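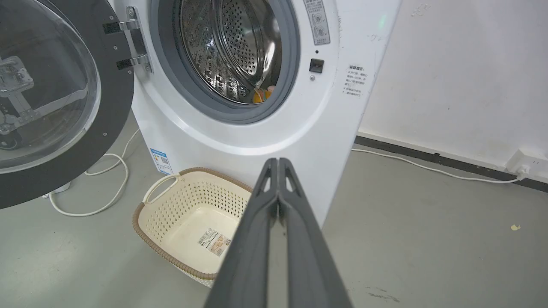 4. Cleaning the door gasket and the drum

Clean the gasket one time per month, and also after every wash of pet blankets or very sandy clothes. Before you start, look into the drum and take out everything that stayed inside, because small things are easily forgotten at the bottom, like the little orange and yellow item lying there. The gasket is the gray rubber ring around the drum opening. It has a deep fold, and in this fold the water, the hair and the soap rest collect.

You need: a soft cloth, a small brush, 300 ml of warm water and 2 spoons of Lasano descaler powder.

1. Turn the program knob to Off and pull out the plug.
2. Open the door completely, until it stops. Do not push it further — the hinge can bend.
3. Mix the powder in the water until it is clear.
4. Pull the fold of the gasket gently with two fingers and wipe inside, starting at the top.
5. Use the brush only for dark spots. Do not use a metal brush.
6. Wipe all again with clean water and dry it with the cloth.

CAUTION: Never mix Lasano powder with bleach. The vapor is dangerous for the lungs.

Note: If the gasket is torn, do not glue it. Order the part no. 458 from your Manside dealer. For machines sold under the name Azar the part no. is 147.

4.1 Cleaning the outside

Use a damp cloth with a little dish soap. Scouring milk makes the door glass dull, and this can not be repaired. Do not spray water directly on the front panel or into the door lock.

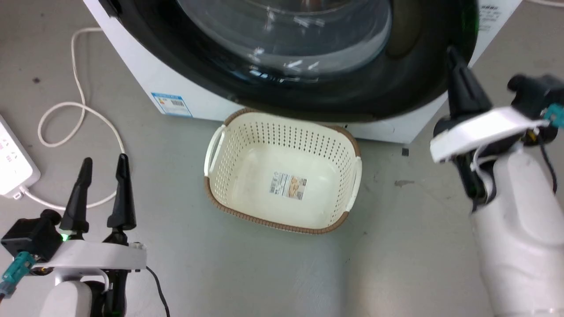 Fig. 2: Door seen from above. The blue and white label is below the door.

Wipe around the stickers and not over them. The service people may ask you to read the text from them on the telephone.

4.2 After cleaning

1. Put the plug in again.
2. Run the program Rinse with empty drum.
3. Leave the door a little open overnight, so the gasket can dry. If small children or cats live in the house, keep the door of the room closed.

If there is still a bad smell, the drain filter is probably dirty. Continue with section 5 — Plosau drain filter.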